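The Shelf Life of a Biscuit
How packaging, storage and trade have shaped an everyday food
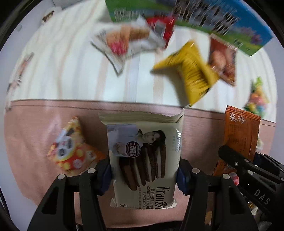 A food made to travel

The biscuit began as a solution to a problem of supply. Bread spoiled within days, and armies and ships' crews required something that would last for months. Bakers met the demand by driving as much moisture as possible out of the dough. The result was hard and plain, and was often softened in broth or beer before it could be eaten.

Sweet biscuits followed a different path. Sugar and butter were costly, and for a long period such goods were made in small quantities for households that could afford them. Mechanical mixing and the travelling oven changed this in the nineteenth century, and the decorated tin allowed factories to send their goods well beyond the town in which they were baked.

From tin to film

The tin protected its contents well, but it was heavy and expensive to produce. Waxed paper replaced it for ordinary lines, and plastic film later replaced the paper. A modern wrapper must keep out water vapour, light and oxygen, and it must be sealed at speed without damage to the product inside.

Flomex, which supplies wrapping film to bakeries, tests each new material in a chamber kept warm and humid. In its January trial, 1228 sealed packs were stored and then opened in batches. Of the packs withdrawn, 101 were judged to have softened beyond an acceptable level. Faults in the end seal accounted for most of them.

The filled biscuit presents a further difficulty. Moisture moves from the cream to the shell even when the wrapper is sound. Bakers therefore use fillings based on fat and sugar, with very little water. Fruit and dairy flavours are commonly added in dried form for the same reason.

Changing tastes

The Zawadzka bakery has produced plain and filled biscuits since its foundation, and its order books offer a useful record of demand. Cocoa shells now outsell plain ones by 2 to 1. Sour and cultured flavours, once confined to a single seasonal line, are stocked throughout the year. Kalleo, a wholesaler dealing in imported confectionery, reports a similar movement among its customers and has extended its range to 7 countries of origin.

Storage at home

Once opened, biscuits should be kept in an airtight container, away from the cooker and out of direct sunlight. Soft and crisp varieties should be stored separately, as the crisp biscuits will take up moisture from the soft. Plain biscuits that have lost their snap may be returned to a low oven for a few minutes and cooled on a rack. Filled varieties do not respond well to this treatment.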